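Nillau Home Arm Kit: Frequently Asked Questions
Rental, setup, fingers, wrist camera and returns
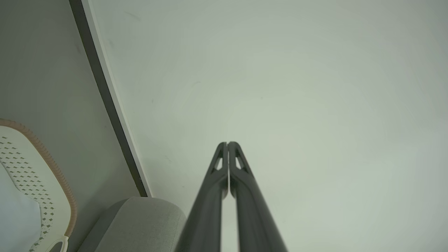 Most of the questions we get come from people renting the kit for the first time, so the answers start with delivery and work forward. If you already have a kit and something has stopped working, skip to Faults.

BEFORE YOU RENT

What comes in the kit?
The arm, the two-finger gripper, the wrist camera, a clamp base, a rolling stand, the controller and its power supply. You also get a spare pair of fingers and the hex keys you need to change them. A laptop is not included.

How heavy is it?
The heavier of the 2 cases weighs 40 kg. It has wheels, but you will want a second person for stairs.

Can I use it at home or does it need a lab?
Home is fine. The kit runs off an ordinary household outlet and most of our renters set it up in a living room or a spare bedroom. Keep pets and small children out of reach of the arm while it is powered.

How long can I keep it?
The minimum rental is six weeks. After that you can extend a week at a time, as long as you tell us before the current period ends. July is our busiest month and extensions are not guaranteed then.

Is there a deposit?
Yes, $2000, held on a credit card and released once the kit has been checked in.

SETTING UP

Do I need to calibrate the camera?
The camera is calibrated to the wrist before it leaves us. If you take the bracket off, or knock it hard, run the calibration routine in the Valtonen software. The printed target is in the lid of the smaller case.

Should the fingers show in the camera view?
Yes. They should come up from the bottom of the picture with the tips visible. If you only see one finger, the bracket has rotated. Loosen both screws, centre it and tighten again.

The fingers look blurry near the bottom of the view. Is the lens faulty?
No. The lens is focused a little past the fingertips, so anything very close to it will be soft. If the whole picture is soft, clean the lens with the cloth provided.

Can I fit my own fingers?
Yes, if they match the Farkley mounting pattern. Drawings are on the downloads page. Re-enter the finger length in the software afterwards or the arm will misjudge its reach.

FAULTS

The gripper closes but reports that it is holding something.
Open it fully, then run Zero Gripper from the tools menu with nothing between the fingers. This happens most often after a finger change.

The arm stops partway through a move.
Check the stand first — an unlocked castor is the usual cause. If the castors are locked, send us the log file and the time of day it happened.

RETURNS AND SUPPORT

Who do I contact?
Urs Haslinger handles bookings, deposits and freight. Rogério Batista handles technical support. Both can be reached through the form on the Kikance Rentals contact page.

Do I have to clean it before sending it back?
Wipe the arm down with a damp cloth and remove any tape or labels. Do not use solvent on the fingers.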